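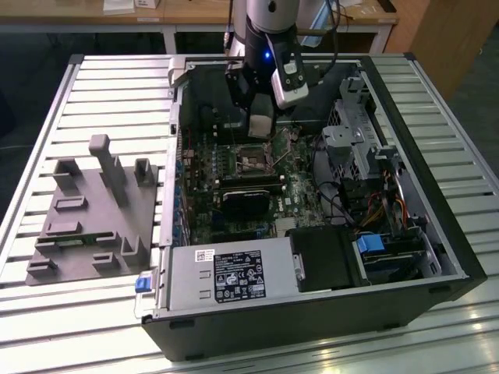

Is an old desktop worth opening up?

Jun 1, 2022

Every couple of months somebody writes a cheerful article saying you should never throw out an old desktop computer. Swap this, upgrade that, and you've got a machine as good as new for the price of a pizza. I've read plenty of these. I don't believe most of them, and after two weekends with the side panel off I believe them less.

The tower is a plain black one that Bezawit Hadgu was getting rid of when she moved offices in Praden. She wanted nothing for it. I should have asked myself why. It's heavy, it's built like a filing cabinet on the inside, and it has one of those bright blue plastic drive latches that are supposed to mean you can change things without tools. I'll give them the latch. The rest of the "tool-free" promise I found pretty thin, and I had a screwdriver in my hand most of Saturday.

The big question was the processor. The socket on the board is empty, lever and metal frame and all, and the articles will tell you this is great news. Pick any chip you like! Well, no. You pick from a short list of chips that fit that socket, and then a shorter list of the ones the board will put up with, and then you go see what's for sale. I found one seller in Ditdale who wanted 200 dollars for a used part with "light scratches." For 200 dollars I'd like to know what scratched it.

Then there's the power supply. It has a label full of compliance symbols, and I know people find that sort of thing comforting. I don't, much. A label tells you what the thing was good for on the day it left the factory. Lorenz Lehner, who used to fix these for a living and now fixes bicycles, told me he'd replace any supply that old without even testing it. He also told me not to open the supply itself under any circumstances, and on that one I'm happy to do as I'm told.

The Ambaye site sells a new supply and a fan as a "refresh bundle," which sounds like something you'd get at a spa. I put one in the cart to see the total with shipping and took it right back out.

What I did enjoy was sorting out the cables. There's a bundle of black ones looping over the board, and the yellow, red and black power wires running below the drive cage, and I'd always assumed it was a mess in there. It isn't so bad once you follow one wire at a time from end to end. I wrote down where each one went on masking tape - I'd recommend that even if you recommend nothing else about this hobby.

The drive cage is solid. Perforated metal, no wobble. If I put anything in it I'd want a new drive, and I don't trust the 500 gigabyte one that Bezawit threw in separately, wrapped in a dish towel. It might be fine. I'd still never keep a photo on it that I cared about.

So far I've spent 5 dollars, on a can of compressed air. A small refurbished desktop from Zivico would use less space and come with somebody to complain to. My plan is to ask Lorenz if he has a matching chip in one of his boxes, and if he doesn't have one by August the tower goes to the recycling drop-off, latch and all.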